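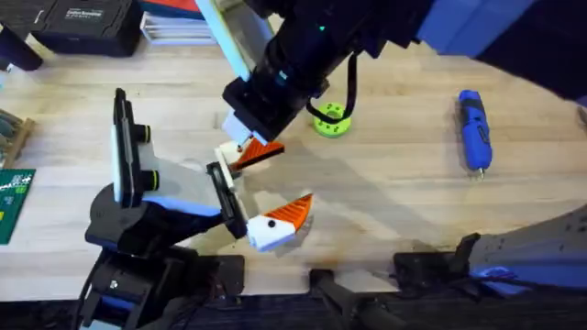 Haziq Liew objecte que le taux de comparution ne peut pas être calculé sur l'ensemble des convocations envoyées, et demande que les plis revenus au greffe avec la mention « destinataire inconnu » soient retirés du dénominateur avant toute comparaison entre les deux sites.

Rechercher dans le carnet
Temps de lecture : 4 min

Carnet de travail — projet Drallov, rappels de convocation
Novembre, 9 h 40

L'objection est recevable et elle est consignée telle quelle. Elle modifie le calcul principal, qui sera donc repris. Pour mémoire, le projet porte sur les personnes convoquées pour des infractions de faible gravité (usage de stupéfiants, vol simple, occupation irrégulière de halls d'immeuble) et sur l'effet d'un rappel par message téléphonique adressé avant l'audience. Le ressort de Hitier envoie le rappel, celui de Grelar conserve la seule convocation écrite.

L'extraction transmise hier comporte 2 957 dossiers pour les deux ressorts. Le contrôle des doublons a été relancé ce matin. Il reste des cas où une même personne figure deux fois, avec le prénom et le nom inversés. Ces dossiers sont à rapprocher à la main, sur la date de naissance et le numéro de procédure, jamais sur l'adresse.

Point de méthode à trancher. La personne absente à l'appel de la cause mais arrivée avant la fin de l'audience est codée « absente » à Grelar et « présente en retard » à Hitier. Tant que les deux codages coexistent, l'écart observé entre les ressorts n'a pas de sens. Je propose de retenir la présence à tout moment de l'audience et de garder le retard dans une variable distincte. Le greffe de Grelar devra confirmer que la note d'audience permet de reconstituer l'information.

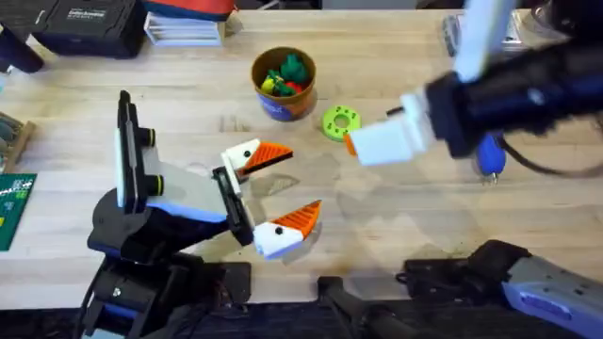

Le même greffe signale par ailleurs que les renvois demandés par l'avocat la veille de l'audience ne sont pas saisis comme tels dans le logiciel Yeoh. Ils apparaissent comme des absences. Un sondage a été fait sur 50 dossiers pris dans le rôle du matin : six renvois y étaient enregistrés à tort. Cela suffit pour suspendre la diffusion du tableau provisoire, qui circulait déjà dans une version non validée. Merci aux collègues de ne plus s'y référer.

11 h 15. Entretien téléphonique avec le parquet de Hitier. Trois remarques à conserver.

Le texte du rappel mentionne encore la possibilité d'un mandat d'amener. Le parquet souhaite maintenir la phrase. Notre position reste qu'elle n'a pas lieu de figurer dans un message envoyé pour une infraction punie d'une simple amende, et que le message devrait indiquer l'heure, la salle et le numéro à appeler en cas d'empêchement. Le désaccord est noté, sans suite immédiate.

Les personnes sans numéro de téléphone connu n'ont reçu aucun rappel. Elles sont pourtant comptées dans le groupe de Hitier, et doivent y demeurer : l'analyse porte sur la mesure telle qu'elle est appliquée par le ressort. Une analyse complémentaire limitée aux personnes jointes pourra être fournie en annexe, avec les réserves d'usage.

Le classement sans suite des procédures d'usage simple, décidé à Hitier en cours de période, réduit le nombre d'affaires audiencées. La date exacte d'entrée en vigueur de l'instruction n'a toujours pas été communiquée — relance à faire par écrit.

14 h 30. Reprise du calcul avec le nouveau dénominateur. Le script accepte désormais un fichier d'exclusion séparé, ce qui évite de modifier l'extraction d'origine. Les plis non distribués de Grelar sont saisis en texte libre, avec des graphies très variables (« NPAI », « inconnu adr. », « parti »). Table de correspondance commencée, 900 lignes relues à cette heure. Les mentions illisibles sont laissées en attente et ne sont ni exclues ni comptées pour le moment.

Aucun taux n'est reporté dans ce carnet avant la fin de la relecture.

À faire :
- écrire au greffe de Grelar au sujet des notes d'audience ;
- obtenir de Hitier la date de l'instruction de classement ;
- soumettre à Haziq Liew la règle d'exclusion rédigée ;
- retirer le tableau provisoire du dossier partagé.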